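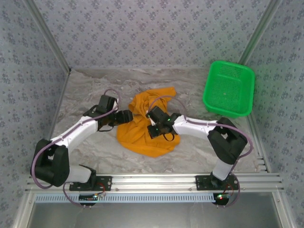 Honorary consulate or embassy for passport renewal?

My passport runs out in September and I live in Sutter, 149 miles from the embassy. There is an honorary consulate here in town, on Orkus Street, open two mornings a week. Can I renew there, or do I have to make the trip? The embassy website only says "consular assistance is available" and the phone line plays a recording. I also have my daughter's passport to do. She is six.

Posted 5/27/20 by vundivetti

drodico_dad
Depends on the country. Ours could only stamp forms and witness signatures. Call them.

longwayhome
An honorary consul usually can't issue a full passport. What many of them can do is check your form, certify copies of your documents and send the packet on to the embassy. Some can't even do that, so ask before you go. When I renewed, the honorary consulate took my papers and the new passport came back by registered mail.

Your daughter's is a separate application. Expect to need her birth certificate and the consent of both parents. Where I applied, the other parent's signature had to be witnessed too — check who is allowed to witness it, as a regular notary was not accepted.

Also ask how they want the fee paid. Mine would not take cash or a personal check, only a money order made out to the embassy.

Try email instead of the phone. Put your full name and current passport number in the message and ask whether you have to appear in person. I got a reply in six days.

marshgate
You have to go to the embassy for fingerprints, at least I did. The kid didn't need them. Parking there is bad, take the bus from the station.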